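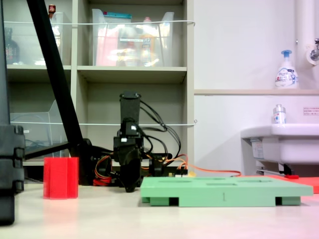
The Flendo arm on the bench, with a red block at left and the green tray at right.

Flendo Tabletop Arm with Ko Teaching Handle

Last updated: February

The Flendo is a small tabletop arm made for teaching by demonstration. An operator shows the arm a task, either by moving it by hand or by driving it from the Ko handle, and the controller stores the motion for later playback or for training. Plevus supplies the arm to schools, laboratories and repair shops that wish to begin with simple pick-and-place work and do not have a dedicated robot cell.

Teaching by hand

In hand mode the joints are released and the operator guides the gripper through the task. The arm must be supported before the joints are released, as it will otherwise sink under its own weight. Hand mode is recommended for short motions and for setting start and end positions. Operators should hold the arm by the upper link and keep their fingers clear of the gripper.

Teaching by remote control

In remote mode the operator moves the Ko handle and the arm follows. The handle has the same joint layout as the arm, so a turn of the wrist on one produces a turn of the wrist on the other. Remote mode keeps the operator's hands out of the work area and is preferred wherever camera images are recorded together with the motion.

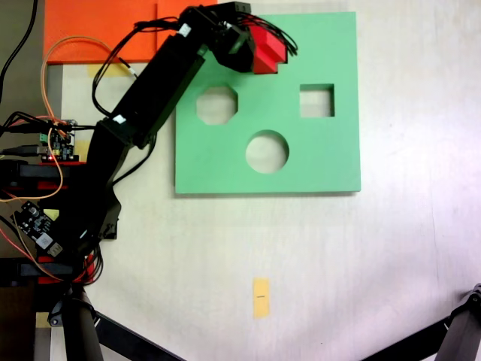

Block-and-hole tasks are a suitable first exercise in either mode. They call for a firm grip, a controlled approach and a correct final angle, and a poor demonstration is easy to recognize during review. Plevus advises new operators to complete 5 practice runs before saving any demonstration. The position of the board should be marked on the table with tape so that it can be returned to the same place between sessions.

Recording and storage

Demonstrations are saved through the Dredix recording software, included with each arm. The controller holds up to 2,000 demonstrations; older files may be moved to an outside drive at any time. Each file can be replayed at reduced speed -- this is the recommended setting for a first playback -- and may be trimmed or deleted from the review screen.

Setup

The arm should be fixed to a level surface with its base fully supported. Cables must have enough slack for the full reach of the arm and should be checked before each session. The power supply and the emergency stop must remain within reach of the operator.

Ordering and support

The standard package contains the arm, the Ko handle, the controller and a Dredix license for 6 users. Operator training is offered on Saturday mornings and may be reserved when the order is placed. Questions concerning orders, training or replacement parts should be directed to Bimla Nishad, Customer Support, Plevus.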